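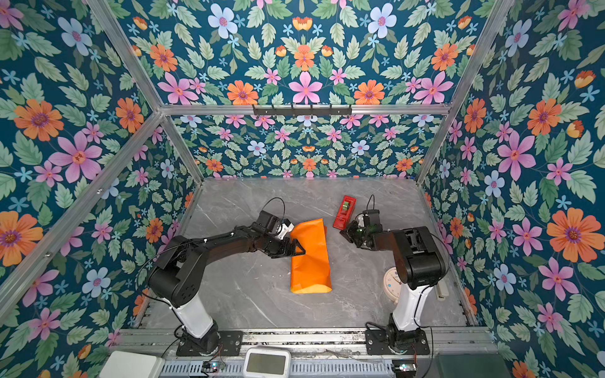
How to write to your councillor and get a proper answer

I've been writing to councillors for longer than I care to admit, mostly about buses, once about a very long saga with a culvert. I've had brilliant replies, I've had two-line brush-offs, and I've had nothing at all. Over time I've settled on a way of doing it that gets me an answer far more often than not, so I'm setting it down for anyone who's staring at a blank email and getting crosser by the minute.

I'll use my own latest one as I go. Our council was planning to drop the evening run of the 40 bus between Kudau Road and the hospital, and I wanted it kept.

Step 1: Find out who decides

This trips up loads of people (me included, for years). Your parish or town council, your district and your county all do different jobs, and your MP does something else again. Where I live, supported bus routes belong to the county. Bins are the district. The bench outside the chemist is the town council, and don't get me started on the bench.

Put your postcode into the council's website and it should give you your ward and the names of whoever represents you. Most wards round here have two or three councillors. If the matter sits with a cabinet member, write to your own councillor first and copy the cabinet member in.

Step 2: Look up where the decision has got to

Go to the meetings page and search for the agenda. Papers have to be published a few clear days before a meeting, and they're usually a big PDF with the useful bit buried in an appendix. Mine was a 70-page report and the 40 bus got one paragraph.

Jot down three things: the name of the report, the item number and the date it's being decided. Quote them in your letter. It saves your councillor hunting for it, and the reply tends to be a lot less woolly.

If there's a consultation open, fill that in as well. A letter doesn't count as a consultation response unless you say you'd like it treated as one - and even then I'd do both.

Step 3: Ask for one thing

My first ever letter had nine complaints in it and I got an answer to the easiest. Now I write a single sentence before anything else, and it has to start with "Please will you". For the bus it was:

"Please will you ask for the evening service on route 40 to be kept until the new timetable has been consulted on."

If you've got another grievance, save it for another email. Really, do! You can be as annoyed as you like in January about the potholes.

Step 4: Write it short

I aim for less than a page. Mine goes like this:

- who I am and where I live, with the postcode
- the one thing I'm asking for
- how it affects me or my street
- the report and item number
- when I'd like to hear back

Your own story is worth more than a paragraph of statistics. I wrote that I finish work at the Riquelme Centre after the last remaining bus would have gone, and that the taxi home eats a good chunk of the shift. I did put in one figure from the report, that the evening run carried 2,000 passengers over the trial, and left it there.

Skip the sarcasm. I know. I've deleted some beauties.

Step 5: Send it, then keep a note

Email is fine. Put your ward and the subject in the subject line, so something like "Kudau ward resident - route 40 evening service". I keep a plain notebook page with the date sent, who to, and what came back. My neighbour uses a spreadsheet and is much smugger about it.

Standard template letters are all right for showing numbers, but change the opening lines into your own words if you use one. A councillor who's had 70 identical emails in a morning will probably send 70 identical replies.

Step 6: Chase it politely

I give it two weeks, or less if the meeting's sooner. Then I forward the original with a line on top: "Just checking this reached you, as the item is being decided next week." That's usually enough. If it isn't, try the surgery (times are on the council website, and ours is in the library) or phone democratic services, who are nearly always lovely and know everything.

Step 7: Ask to speak

Most councils let residents put a question or speak for three minutes at a public meeting, but you'll have to register beforehand and the deadline can be several days ahead. Check the rules for yours. Read your piece aloud at home with a timer. Three minutes is much shorter than it feels in the kitchen.

And when they do reply, say thank you, even if the answer's no. I've ended up writing to the same people again every single time.

Written by Sadao Onishi, last updated 22/06/2022 | Contact | Copyright | Back to top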